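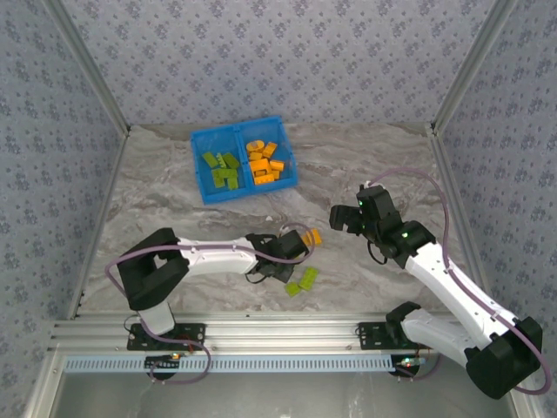
Stosto Grounds Office

Minutes of the arboricultural contract meeting, Wednesday, 2 pm

Present: Stosto grounds office, Gromon (contractor), Forsyth estate management. Apologies from Nurnov.

1. Previous minutes
Agreed with one correction: item 4 should read "crown lift", not "crown thinning".

2. Tree survey
The survey of the Forsyth estate is complete. 2,072 trees were tagged and 102 need work within the year. Of these, 16 are rated urgent, mostly ash with dieback next to the main drive. Gromon to start on the urgent group first. Two of the beeches carry bracket fungus at the base and will be tested for decay before any decision to fell.

3. Nesting birds
Hedge and ivy work is on hold until the end of the season. Gromon will check each tree before climbing and keep a written record - the form used last year is acceptable.

4. Stump grinding
Forsyth asked for grinding to 400 mm below ground level where replanting is planned. Gromon noted that this is not possible over the water main. Stumps along that line will be cut flush and left. Revised plan to be sent to Stosto.

5. Chippings and timber
Chippings to go to the lower yard. Nurnov has asked for cordwood in two-metre lengths, stacked on bearers. No diseased ash to be mixed with the rest.

6. Access
The north gate is too narrow for the tracked chipper. The east track will be used instead, with ground mats in wet weather.

7. Any other business
Insurance certificates are due for renewal in June. Gromon to send copies.

Next meeting: after the decay test results are received.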